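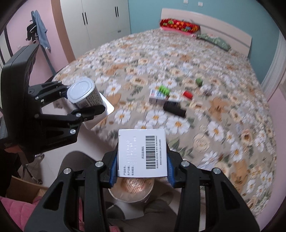
Small white box, the can, the roll or pastry. Sorting day in the bedroom.

1/ Every May I go through all the boxes and tins which collected in our flat over the winter. I do it in the bedroom, because the bed with the flower cover is the biggest flat place we have. The kitchen table is too small and always has somebody's cup on it.

2/ First rule, I look for the dates. On the white box there are three lines in Chinese: 产品批号 is the batch number, 生产日期 is the day it was made, 有效期至 is the day until you can use it. The last one is the one you need. I learned these three by heart and it saved me a lot of time.

3/ Please be careful with the middle line! My first year I mixed up the made date with the end date and I threw away 7 good packets of tea. My aunt in Bravovska still reminds me of this.

4/ Tins are more difficult. The print is small and grey, and sometimes the date is on the bottom, sometimes on the lid. I turn them to the window in the morning, before 10 the light is best on that side.

5/ Bread does not go in the cupboard with the boxes. It is for eating the same week, or I slice it and freeze it. I know it sounds evident, but last spring I found a roll behind the rice and I will not describe it.

6/ Wilma Urquhart asked me how I keep the order afterwards. I write the month with a thick pen on the front side, big, and I put the nearest month in front. She uses coloured stickers — also good, but mine always fall off.

7/ What I keep in the end: one carton for things to use before summer, one for later. The shelf for later is only 400 mm wide, so I must be strict.

8/ Question for those who read other languages on packets: do you have a list of such words? I would like to have it for Korean and Thai also. I will print it and put it inside the cupboard door.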